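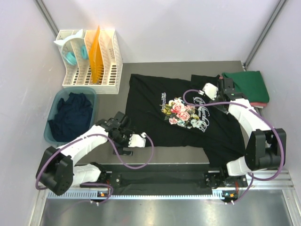 Dois braços e uma camiseta preta estampada na bancada.

Tópico: Já dá pra deixar a roupa com as máquinas?

venon_446
Gente, olhem as duas garras em cima do tecido! Camiseta mole e amassadinha é dificílima pra robô, e mesmo assim acho que em 2 anos isso chega em casa (me cobrem!).

lorraine.hartley
Duvido. Trabalhei em lavanderia de hotel, 500 peças por turno em julho. Peça esticada na bancada é a parte fácil, quero ver tirar do cesto toda embolada.

bastance
Concordo em parte com a Lorraine. Mas reparem na garra da direita, lá no canto da camiseta, perto do ombro ou da manga. É por ali que eu começo a dobrar também!

haslam_sp
E a louça? Tem um escorredor no fundo com uma tábua laranja em pé. Copo fino me preocupa mais que algodão.

venon_446
Louça eu deixo pra depois rs. Roupa primeiro!

lorraine.hartley
Dobrou uma pilha inteira sem ajuda, eu mudo de ideia. Antes disso, não.

bastance
Fechado. Quem achar vídeo sem corte posta aqui.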